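Gondance channel lifting clamps: my honest review after a wet month
Sihan Ren
26/02/2023
3 min read
Print | E-mail

So I finally caved and bought a pair of the Gondance channel clamps. If you've ever laid a long run of trench drain with one other person and a loop of webbing strap, you'll know why. My back filed its complaint years ago.

The job was a yard behind a small bakery, 31 channel sections in a straight run with an outlet box at the low end. Polymer concrete, steel edge, 144 pounds apiece by the delivery sheet. Not monsters, but heavy enough that you stop chatting by the third one.

The clamps come as a pair, with a handle at each end and a rubber-faced jaw that closes on the outside walls as you lift. You set the width with a pin. It took me a couple of tries to get the pin in the right hole (the markings are stamped into black paint, so good luck in the early morning), but once it was set I left it alone for the whole run.

What I liked most was how level everything stays. With straps, one end always dips and you end up nudging the section with your boot while the mortar bed gets ruined. With these we walked each piece over, lowered it and had it butted up to its neighbor in one go – most of the time, anyway. I only had to pull up 3 sections and redo the bed, and two of those were my own bad string line.

Now for the grumbles. The jaws need room on both sides, so if your trench is dug tight you'll be scraping knuckles. I had mine at a comfortable width and still had to shave the sides back near the outlet. I wouldn't even try them in a slot between two existing slabs. For that kind of work I'd still borrow the Jiline inside lifter, which grabs from within the channel and leaves the sides free, though it costs a lot more and you need to match it to your channel width.

The rubber pads are the other thing. They pick up grit like crazy! By lunch on the first day mine were packed with it and one section slid a little as we set it down. A quick scrub with a stiff brush sorted it out, and I did that every few pieces afterward. The pads are held on with two small screws each, and you get a spare pair in the bag.
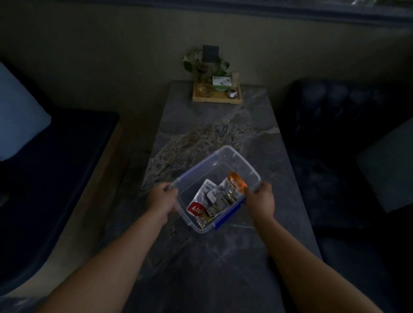 Vol. 10, No. 3

Handles are fine with gloves on, a bit skinny without. My helper has bigger hands than I do and wrapped his in tape by the second day. The older Dritska clamps I used on a site years back had fat foam grips that felt lovely and fell apart in one season, so I guess I'll take skinny.

I bought mine from Mousavi, the tool place out by the highway, and they let me try the clamps on a curb stone in the yard before paying. Worth asking wherever you shop, as the stiffness of the hinge seemed to vary from pair to pair. Mine was tight at first and loosened up with a drop of oil.

Would I buy them again? Yep, for open trenches and anything you can walk beside. I've got a driveway drain coming up in March with much shorter sections, and I'm planning to use them there too, with a wire brush in my back pocket.

Print | E-mail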